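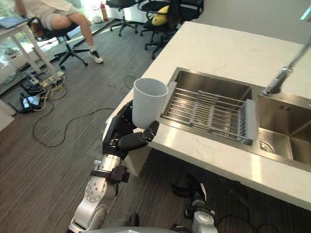
**Matěj Hájek** replied:

The proposed wording in section 4 does not reflect how residents use the shared kitchen. It would require all items to be removed from the sink by 10 p.m., including the wire dish rack. I would ask that the rack be exempted. Many residents of the Folden building return from evening shifts after that hour, and they need a place to leave clean dishes overnight.

---

**folden_house_office** replied:

Thank you for the comment. The draft was prepared following complaints received in January about dishes left in the shared kitchens on both floors. The intention is that no resident should find the sink unavailable in the morning. The office is willing to consider an exemption for the rack, provided that it is cleared by 8 a.m.

Residents are reminded that this thread concerns the text of the kitchen rules only. Matters relating to the laundry schedule should be posted in the separate thread.

---

**plisport_3B** replied:

I do not support the exemption. A rack that may be used overnight will be used as a cupboard. The Plisport building adopted the same arrangement two years ago, and the rack there is seldom empty before noon. I would prefer that the draft stand as written.

---

**vekel.k** replied:

> A rack that may be used overnight will be used as a cupboard.

With respect, the circumstances are different. The Plisport kitchen has open shelves and very little storage with doors. Folden assigns a cabinet to each room, and residents have somewhere to put their dishes in the morning. I have lived in both buildings.

I would also note that the draft says nothing about dish towels. Wet towels left over the faucet were mentioned in 19 of the comments on the last survey, more than any other item.

---

**plisport_3B** replied:

The cabinets in Folden were assigned before the third-floor rooms were divided. Unless that has been corrected, several residents are sharing one. I accept the point about open shelves.

---

**folden_house_office** replied:

The cabinet assignments have been corrected. Any resident who has not received a cabinet number should contact the office in writing.

With regard to towels, the following sentence is proposed for inclusion:

> Towels shall be hung on the hooks provided and shall not be left on the counter, the faucet, or the edge of the sink.

---

**Matěj Hájek** replied:

I support the sentence on towels. On the matter of the rack, I would accept 8 a.m. on weekdays. On weekends I would request 10 a.m., as the kitchen is little used before that time.

---

**antoniuk_hall** replied:

Could the office confirm whether these rules will also apply to Antoniuk? Our kitchen has a single basin, and a rule written for a double sink is difficult to follow there. Of the 80 residents entitled to comment, many have assumed that the draft does not concern them.

---

**folden_house_office** replied:

The rules will apply to Folden only. A separate draft for Antoniuk will be circulated at a later date.

The revised text of section 4 is as follows:

> The sink shall be cleared by 10 p.m. Clean dishes may remain in the rack overnight and shall be removed by 8 a.m. on weekdays and 10 a.m. on weekends.

Further comments will be accepted until noon on Monday.

---

**plisport_3B** replied:

Please record my objection to the weekend hour.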